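Quick one on getting loose joints tight again on action figures. Works on anything with a plain ball or peg joint. Used it this month on a Bukari 6 inch knight that couldn't hold his own sword up.

You need:

- floor polish or clear nail polish (clear, no glitter)
- a small brush you don't care about
- cotton swabs
- hairdryer or a mug of hot water
- paper towel

Don't use super glue if this is your first time. People do, it works, but one slip and the elbow is a statue.

## 1. Find the loose one

Hold the figure by the chest, tip it sideways. Whatever flops is your joint. Usually hips, or the ankles on the older Moschos stuff. Check both sides, a loose left hip can look like a loose right knee.

## 2. Heat and pop

Warm the joint, then pull straight out. No twisting. If it doesn't want to come, warm it again. Boltmont figures have a pinned knee so leave those together, you'll be working the polish in from outside.

## 3. Clean the ball

Dry swab first, then one with a little dish soap, then dry again. Old lube or hand grease under the polish means it peels in a week. If there's mold release on it you'll feel it, kind of slick.

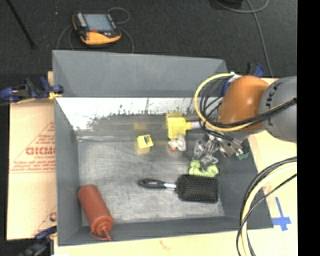
## 4. Thin coat

Really thin. Brush it on the ball only, not in the socket. Stand the part up in some putty so nothing touches it. Leave overnight. I've tried cheating this with the hairdryer and got bubbles.

## 5. Second coat, maybe

Test fit first. If it still drops, another coat and another night. I have never needed more then 3. If you do, the socket is probably cracked, look for a white line in the plastic.

## 6. Put it back

Warm the socket, not the ball. Push in straight. Now move it a little every few minutes while it cools so it dosen't seize.

For pinned joints: one drop on the pin, work the joint back and forth, wipe what comes out, keep moving it till it drags a bit. Then let it dry.

## Painted parts

Polish with acetone in it will eat paint. Test inside a foot peg hole or somewhere no one looks. Periklis Konstantinidis on the Zandside board uses water based varnish on all his painted joints, slower but safer. Gloss shows a little at the hip on matte figures, wipe the edge before it sets.

Swivel wrists and those ratchet shoulders are a different job, will do those in a separate page when I get to it.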